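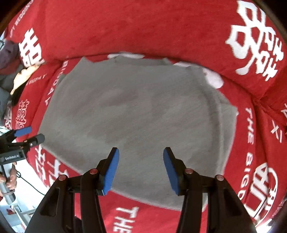
Figure 1. View from the right-hand gripper during a cloth-in-bed task. The left-hand gripper enters from the side.

Lecture 7 notes: Learning to handle cloth from hand-held gripper recordings

Today we cover one method in detail: recording a person doing a household task with two hand-held grippers, then training a policy on those recordings. The case study is the Flivex cloth set, which we will also use in Lab 4. Read these notes before the lab.

1. The setup

Each gripper has its own camera, mounted so that the finger pads are always in view. The person holds one gripper in each hand and does the task with the fingers of the tool. In Figure 1 the two blue pads are open, with the gray cloth just below them. The model gets this view and one like it from the other hand. It gets no overhead camera.

Three signals are stored at every time step: the image, the pose of each gripper, and the opening width between the pads. Pose is stored relative to the previous step. If you store it relative to the room, a policy trained in one room tends to fail in the next.

2. Why cloth is hard

With a rigid object, six numbers give you its position and orientation. Cloth has no short description like that. Look at the left and lower edges of the gray cloth in the figure, where it lifts and bunches against the red rim. A small change in where the pads close there can mean one layer, two layers, or a pinch of the bed fabric as well.

The background matters too. The bed cover has large white characters and lettering on red, and these bend with the rim. Patches of white fluffy fabric show at the top of the cloth. A detector that looks for strong edges will find the print first and the cloth edge second. In an early version of the Multon baseline, most wrong grasp points were on printed areas.

3. The data

The Flivex set has 2,958 recordings. After filtering, 2,614 were kept for training. A recording was dropped for either of these reasons:

- pose tracking was lost while a finger pad was touching cloth
- the two gripper clocks drifted too far apart to line up

Another 110 recordings were made later, on beds and cloths that do not appear in the training set. These are the test recordings. Do not tune on them. Lab reports that do will lose the marks for Part 2.

4. The policy

The model takes the last 2 images from each gripper and predicts a short chunk of future motion for both hands, plus the opening widths. Only the first part of the chunk is carried out before the model predicts again. We went through action chunking in Lecture 5, so I will not repeat the derivation.

Two choices are worth noting. First, both hands share one image encoder. Separate encoders did slightly worse on the test recordings, probably from having less data each. Second, the width is predicted as a continuous value. An open/closed flag is simpler, but with cloth the person often closes partway, slides along an edge, and then closes fully. The flag loses that middle step.

5. Results

The shared-encoder policy beat the Multon baseline on unseen beds, and the gap was largest on printed covers. On plain covers the two were close. Both still failed often when the cloth was tucked under a rim - the edge is hidden, and a wrist view gives little help until the pads are nearly touching it.

Keep in mind that offline error on the test recordings is a weak guide to success on the robot. The December runs on the Skutside arms ranked two of the model variants in the opposite order from the offline scores.

6. For the lab

Mark the cloth boundary by hand in ten images before you run any code. Include places where the boundary is hidden, and write down how sure you are of each one. Compare your marks with your partner's. Bring both sets to the session.

Optional: retrain with color jitter turned off and report what changes on printed covers.

Course contact: Soomro Teaching Lab office | Notes updated 12 March 2026 | Back to top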